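Repair Night turns three, and the shelves are full again

What a winter we've had! Repair Night has now been running for three years out of the back half of the Dunano Hall, and if you've only ever walked past on your way to choir, please come in next time. The kettle is on from half past six and there's nearly always something in pieces on a bench that you'll want to have a look at.

I went back through the sign-in books for this piece (they smell of solder and ginger biscuits) and added it all up. We've logged 987 items since we opened the doors. Of those, 751 went home working. I'm thrilled with that, and I think everyone who has held a torch for somebody else should be too. A fair few of the rest were beyond us on the night and came back later with the right part, so the books probably sell us short.

Toasters and lamps

Still the bread and butter, pardon me. The lamp table has been flat out, mostly with switches and tired old flex, and Yupin Phuthong has now rewired so many standard lamps that people have started bringing her ones they bought at the tip shop just to see what she'll make of them. Anything that plugs into the wall gets tested and tagged before it leaves, as always. Please leave time for this! If you turn up at ten to nine with a sandwich press, it will be staying with us until next month.

We could use more lamp holders, the brass bayonet kind. If you're pulling down an old fitting at home, drop it in the box by the door.

Mending and textiles

The sewing corner has spread across to the window side, where the light is better in the early part of the evening. August was all zips. Ski jackets, school bags, one enormous canvas annexe that took up two tables and needed three people to feed it through the machine — it came out beautifully, and the family has since been up the river with it and reported no leaks.

Darning has really taken off as well. There's a group of younger members doing visible mending on jumpers in the brightest wool they can find, and I love it. If you have odd balls of 8 ply lying about, any colour, we'll take the lot. Wool that's been got at by moths should go in the freezer for a couple of weeks first, then bring it along.

Computers and small electronics

This table started with one folding chair and a box of odd screws, and it's now the one with the longest queue. Oluwaseun Bashir runs it with a great deal of patience. Most of what comes through is laptops that have slowed to a crawl, and a bigger drive or a proper clean-out of the fan does wonders for those. We also strip down desktop towers that are past saving and keep the useful bits, so if you need a stick of older memory or a power lead, ask before you buy one.

Please wipe your own files before you donate a machine, or ask us to help you do it. And do bring the charger. I can't tell you how many laptops arrive without one.
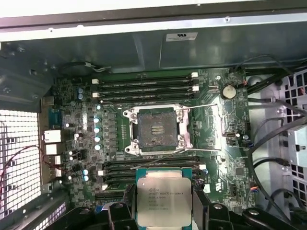 The tool library

Big news on this front. The Cuvance Street shed is finally dry, the new shelving is up, and we have 194 tools ready to borrow. That includes the tile cutter, two orbital sanders, the long extension ladder and the apple press, which is already booked out for most of the season, so get your name down early if you've got a tree.

Borrowing is for a week at a time. You need to be a member, and you need to bring things back clean. The post-hole digger came back last time with half a paddock attached to it and I'd rather not spend another morning with the hose. Blades and sandpaper are yours to supply, though we do keep a few sheets on hand and you can put a gold coin in the tin for those.

There's a paper catalogue on the hook inside the shed door, and I'm slowly typing it up for the website. If your handwriting is in it, I may ring you up and ask what a "wobbly spanner" is.

Bikes

The bike stand has moved out under the awning for the warmer months, which makes such a difference — room to spin a wheel without taking out somebody's cup of tea! Punctures, brake cables and gear adjustments can usually be done while you wait. For anything bigger, have a word first and we'll work out what parts you'll need. Kids are very welcome to do their own repairs, and we have small gloves.

We're also putting together a few bikes from donated frames for families at the Espiritu Road flats. Sizes for six to ten year olds are what we're after most, in any condition. Helmets can't be passed on second-hand, sorry.

How you can help

You don't have to be handy. The front desk is a lovely job if you like a chat, and it's the best seat in the hall for finding out what people have in their cupboards. We need someone to take over the biscuit roster from the end of term, and a person with a trailer for two runs to the metal recycler. If you can solder, or would like to learn, the electronics table would be very glad of another pair of hands.

We're starting a short skills session before the doors open, from half past five, with room for eight. The first is on sharpening kitchen knives and garden secateurs. Bring your own, wrapped in a tea towel please. After that comes basic hand sewing, then how to read a multimeter, which I'm signing up for myself.

Small things

The blue umbrella left on the coat rack has been mended and would like to go home. Whoever brought in the Kollix radio with the cracked dial, it's playing again and is on the shelf behind the desk with your ticket stub taped to the handle. The side gate sticks in wet weather, so lift as you push. Parking on the grass is fine until the cricket starts.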